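The great cup and bin roundup

I finally did it. I gathered up every little container in the house that holds nothing, or holds one dead pen and a button, and put them all on the low table with the plaid cloth. The plan was to sort out the shelf next to my desk before the end of the year, and you know how that goes - I started in November and it's now 3 December 2023. But we're moving!

My friend Gülizar Ersoy came over last month and looked at my shelf for a long time. She's a very kind person. What she said was "you own a lot of cups you can't drink from," and I have thought about it every day since.

So, the lineup. There's a gray one that I've had since I lived in Minbridge, scratched on the bottom because I used to drag it across the desk instead of lifting it like a normal adult. A plain white one. A big beige-pinkish one with a seam down the side, which I think was from Pumel, though it might have been Yaman (I shop at both and keep no receipts). The pink six-sided one I bought purely for the color, because the inside is a darker coral and it makes me happy. And the white cup with the green leaves on it, which I know I should have thrown out ages ago. 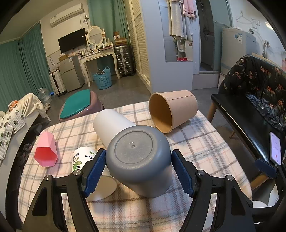
What goes where

Laying them on their sides helped more than I expected, because you can see right into them and there's no pretending that the stuff at the bottom is important. I had a rule that I'd only keep something if I could name its job in one breath.

Gray: pens and the good scissors. It's the heaviest thing I've got in that size and it doesn't tip when I grab the scissors in a hurry.

Plain white: makeup brushes, moving to the bedroom.

Tan: charging cables. It's wide enough that I can coil them up and drop them in without a fight.

Pink: hair ties and clips, plus whatever coins I find in my coat.

Leafy one: cotton swabs for now. It's a paper cup, so it won't last forever, but the print is so pretty and I'm weak.

I did look at a proper desk organizer from Zava, with the little drawers, and then I did the sensible thing and closed the tab. I already have what I need, it was just all in the wrong rooms.
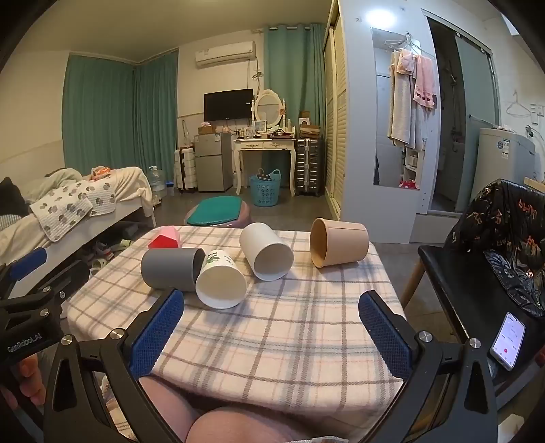 Do you wash them before you put things back in?

I do, with warm water and a drop of dish soap, and then they sit upside down on a towel overnight. The paper one just gets a wipe with a dry cloth.

Next up is the drawer under the kettle. I opened it this morning, saw nearly 20 soy sauce packets, and closed it again.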